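Section 4: Setting up and running a live online play reading

By now you've picked your script and talked your cast into it (well done, that's the hard bit!). This section gets you from a group of people in their own kitchens and spare rooms to a reading with an audience. It's written for the Enivley meeting program, as that's what most of our groups use, but the steps carry across to others with slightly different button names.

4.1 Before the day

1. Choose a host who isn't acting. The host lets people in, mutes the audience and plays the sound cues, and you can't do all that and be Lady Bracknell as well.

2. Send every actor the same version of the script, with page numbers. Ask them to keep it open on a second screen or print it. Scripts on paper should be single-sided and unstapled so the pages slide away quietly.

3. Set a tech check for a different day from the reading. Saturday morning works nicely for most casts. Allow 46 minutes for a cast of six, which sounds oddly exact but is what Raelene Nepia's group at Moswood settled on after a whole season of them.

4. At the tech check, have each actor read one loud line and one quiet line. Adjust the microphone level by hand until both come through.

5. Turn off automatic noise reduction under Settings > Sound > Voice. Leave it on and it'll swallow your whispers, your sobs and every one of your lovely pauses.

Note: Some laptops have their own noise reduction as well, tucked away in the computer's sound menu. If an actor still sounds underwater after step 5, look there next.

4.2 Naming and stage position

1. Ask each actor to change their display name to the character's name, with their own in brackets: Masha (Annelies).

2. Decide who "stands" where. Open the Layout menu, choose Fixed Order, and drag the actors into place. Now when your Masha turns to her left she really is turning to her sister, and the audience adores it.

3. Save the order as a layout before you close the meeting.

Caution: Fixed Order resets if the host drops out and comes back in. Name a co-host and have them save the same layout. Kristof De Bruijn ran the second act of The Dosov Letters with everybody facing the wrong way, and he'd like you to learn from it.

4.3 Entrances and exits

This is my favourite part. A camera switched on at the right moment is every bit as thrilling as a door opening!

1. Go to Settings > Video and tick Hide Participants Without Video. Everyone has to do this on their own device, audience included, so put it in the invitation email.

2. To enter, turn the microphone on first, then the camera. Speak only once your picture has appeared.

3. To exit, finish the line, count one beat, then camera off, then microphone off.

4. Mark these in the script with a coloured pen. Two colours if you can find them, one for in and one for out.
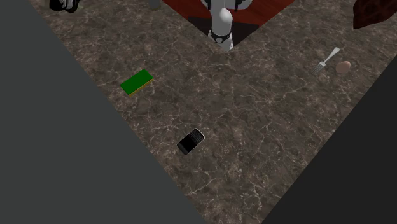
5. Run all the entrances in a row without the dialogue between them. Stage managers call this a cue-to-cue, and it's great fun once people get up to speed. Do it twice.

Note: Actors on tablets get a slightly longer delay when the camera comes on. Give them their cue a line early.

4.4 On the night

1. Open the meeting to the cast 9 minutes before the audience arrives, with the waiting room switched on. The Van Loon plan we use holds 147 people, cast and host included, so keep ticket numbers under that.

2. Host: mute the audience, lock screen sharing and post the cast list in the chat.

3. Start the recording only if every actor has agreed to it and your licence for the play allows it. Check the licence again even if you think you know.

4. When the play ends, bring the whole cast back on camera and unmute the audience for the applause. It'll be ragged and echoey and completely wonderful.

5. Lock the meeting once the last guest has gone, and let the cast stay on for a chat.

If the sound fails mid-scene, see Section 6, Troubleshooting.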